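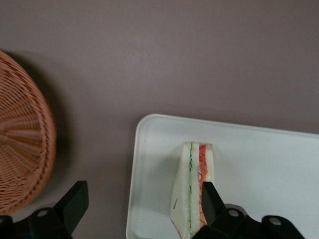

Tirta Osman
Member, Club Cricket board – plays for Skutau 2nds

Club won't sign my release form, can I still play for someone else this season?

Sorry if this is in the wrong section. Typing on my break.

I play in the Ivden league, T20 division, lower half of it. Signed with Skutau in the spring, was told I'd bat top five and bowl my overs. Played four games. Batted at eight twice, didn't bat once, and one game they gave me a single over right at the end when it was already lost. After that, nothing. Not dropped with a reason, my name just isn't in the group message on team night.

Pledalska are short of a left-armer and their captain asked me over. Great, I said yes. Then it turns out I need a release form signed by Skutau before the league will move my registration, and the window shuts at the end of July. Sent the form to our secretary. No answer. Sent it again. Got back "we'll discuss it after the Vương Cup" and the Vương Cup final is AFTER the window shuts. So basically no.

Other stuff that might matter:
– I paid my full subs up front
– they say I owe 100 for a shirt, which I never got. I'm still wearing the old one
– squad list on the league site has 23 names on it so they are hardly short
– nothing signed apart from the normal registration form, no contract, no match fees, I don't get paid a thing

Can they just sit on it? Can Pledalska play me anyway and sort it later? Their captain says everybody does it. I don't want to get them docked points.

Also is it worth kicking up a fuss or does that get you a name. It's a small league, I have to umpire some of these people.

Thanks

Nhi Phan
Regular, league registrations (retired from it, thank god)

Did registrations for a league about the same size as yours so I'll go through it. Your rulebook might differ so READ IT, the player movement section is usually near the back after the bit about balls.

Do not play for Pledalska before it goes through. Please. Their captain is wrong, not everybody does it, and the ones who do get found when the other side loses a close one and someone goes looking at the scorecard. In my league an unregistered player meant the win taken off and a fine of up to 500 for the club. And you'd be the one everybody remembers, not the captain who told you it was fine.

Can they sit on it. In most leagues no, not forever. A club normally has a set number of days to sign or to object in writing, with a reason. If they do neither the league can treat the release as given. The grounds for objecting are short. Usually it's money owed, or kit not handed back, or there's a disciplinary thing open. "We have a cup final" is not on any list I ever saw.

Which brings you to the shirt. That's the only thing they've got. Write to the secretary and treasurer both, one email, say you never received a shirt and ask them to either hand it over or drop the charge. If they come back with the charge again and you really want to move, pay it and write "paid under protest" in the message. I know. Annoying. But 100 to be clear of it before the window is cheaper than missing half a season, and you can argue for it back in the winter.

Then the order I'd do things:

Send the form again, by email, with the league registrations person copied in. Put the date you first sent it in the body. Keep it to a few lines and be polite, you want the league to read it and think you're the reasonable one.
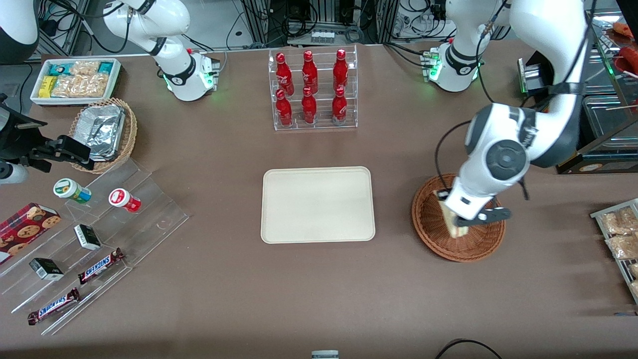 Ask for a yes or no by a certain day, at least a week before the window shuts. If they go quiet, write to the league alone and ask for the release to be decided by them. Attach everything. Screenshots of the message about the cup are useful, it shows they had the form and chose to wait.

Get Pledalska to put in their half of the transfer now. Lots of people miss this one. The new club has its own form and if that comes in late it doesn't matter what Skutau did.

Check whether you're cup-tied too. If any of your four games was in the Vương Cup you probaly can't play in it for anyone else this year, even with the release done. League games should be ok.

On getting a name – I handled loads of these and I can't remember most of them. People move clubs. What folk do remember is slagging off in the group chat so stay out of there till it's done.

legbye_larry

they cant stop you mate its amateur. just play. whats anyone going to do, its not the IPL. some guys over there are on 4000 a season cash anyway and no one checks that

we had a lad play three games under his brothers name and it was fine

Nhi Phan

Larry, please don't tell people this. Playing under another name is a ban, not a fine. And if there's an injury the insurance may well not cover an unregistered player, so there's that as well.

Tirta, ignore that one.

Tirta Osman

Ok update, quick one. Found the rule, it was near the back like you said. Seven days to sign or object in writing, then it goes to the league. They've had it longer than that already!! Nobody at our place seems to know the rule exists, incl. me.

Emailed sec + treasurer with the registrations lady copied in. Treasurer answered inside the hour, says the shirt charge was meant for somebody else and he's taken it off. Still nothing from the secretary.

Pledalska's form is going in tonight, the captain hadn't sent it. He thought I was doing it.

None of my four were cup games so I think I'm ok there? One was a friendly and I don't even know if that counts toward anything. Will ask.

Nhi Phan

Friendlies don't count for cup-tying anywhere I know of. Ask anyway and get the answer in writing.

Don't wait on the secretary now the money's gone. Write to the league tomorrow, quote the rule number, attach the treasurer's reply. And hand back anything of theirs you've still got in your bag – club balls, keys to the nets, whatever – before someone thinks of it.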